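Issued Tue 7 March by the Illaldale Residence Laundry Service. Replaces the earlier sheet on folding.

# Folding Trousers and Cuffed Garments for Return

These instructions apply to all staff and residents who fold at the shared tables in Illaldale. They cover long trousers, work trousers, and light jackets with gathered or elasticated cuffs. Shirts, bed linen, and towels are covered in separate sheets, which may be obtained from the laundry office in Room 209.

## Before you begin

Wash your hands and remove any rings or bracelets that could catch on the fabric. Wipe the folding surface with a clean cloth and allow it to dry fully. A pale, smooth surface is preferred, as lint and loose threads are easier to see against it.

Each garment must be completely dry before it is folded. Feel the waistband, the pocket linings, and the cuffs in particular. Return any damp item to the drying room and make a note of it on the load card.

Place the basket to one side of the surface, close enough to reach without stepping away. It should be empty at the start of each resident's load. If anything remains in it from a previous load, set the item aside and check its name tape before you continue.

## Laying the garment out

Garments often come out of the dryer twisted, with one leg or sleeve drawn up inside the other. Do not attempt to fold a garment in this state.

1. Place the bundle in the middle of the surface.
2. Find an upper corner of the fabric and take hold of it firmly.
3. With the other hand, find the cuff.
4. Lift the upper corner and draw it slowly away from the cuff until the fabric lies at full length.
5. Repeat with the second leg or sleeve.

Heavier cotton will hold its creases for some time after it has been laid out. Smooth it with the flat of the hand, working from the waist or shoulder toward the cuff. 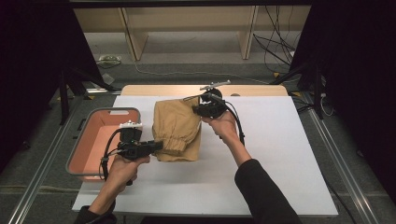

Elasticated cuffs need separate attention. The gathers should be left in their natural shape and should not be pulled flat, since repeated stretching shortens the life of the elastic. Support the cuff from beneath, turn it so that the seam faces inward, and lay it down gently. The ribbed part will always be somewhat thicker than the rest of the leg, and the fold must allow for this.

## Folding trousers

1. Close the fastening at the waist and empty the pockets. Items found in pockets go into a labeled envelope and are taken to the office.
2. Bring one leg over the other so that the outer seams meet. Tuck in the point of fabric at the seat to form a straight edge.
3. For a plain hem, bring the hem up to the waistband. For a gathered cuff, stop a hand's width short of the waistband, so that the thick part does not sit on top of the fastening.
4. Fold once more to form a compact rectangle.
5. Turn the folded edge toward you and press down lightly with both palms.

If the finished piece springs open, the cuff has most likely been placed too close to the outer edge. Open the last fold, move the cuff inward, and fold again.

## Folding light jackets

Close the front completely and lay the jacket face down. Bring each sleeve straight across the back, with the cuffs resting one above the other – never side by side, as this produces an uneven stack. Fold the sides toward the center, then bring the lower edge up to the shoulders. Hooded jackets should have the hood laid flat over the finished fold.

## Placing items in the basket

Heavy items go at the bottom and light items at the top. Place each piece with its folded edge toward the handle. Do not press the contents down to make room; if the basket is full, begin a second one and mark both load cards with the same number.

Baskets are to be placed on the return shelf with the load card facing outward. Loads for Rooms 153 and 264 are held at the office until collected in person.

## Damaged garments

Set aside any garment with a split seam, a missing button, or perished elastic. It should not be folded with the rest of the load. Pin a repair slip to the waistband or collar and leave the item in the mending tray. Repairs are usually returned within 3 working days.

Questions about folding should be directed to Sherif Kabbaj at the laundry office. Requests for mending should be addressed to Bogdan Ilie.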